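Kellis cell, fault review, November
Chair: Hajnalka Fülöp

1. Dropped booklets
Of 548 placements logged, 139 ended with the booklet released too early. Skastum's report puts this down to "normal variation in stock." The meeting did not accept that. One in four is a fault, and the report offers no test to back up its wording.

2. Stop signal
Twice the arm kept closing after the stop was pressed. Skastum says both were operator error. Fülöp asked how that was established when the log for both events is blank. No answer was given. The item stays open as a safety matter.

3. Proposed fix
Stankevičius wants to slow the approach into the file holder and lower the grip force. Fülöp noted that the same fix was promised for the Pastari cell and asked to see results from there first. None were on hand. Agreed: 100 placements at the lower speed, every one logged, mesh holder only, with booklets already in the front compartment.

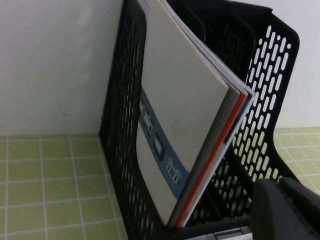

4. Actions
Skastum to hand over the raw stop logs, unedited.
Stankevičius to run the 100 placements and report drops by booklet type.
No unattended running until item 2 is closed.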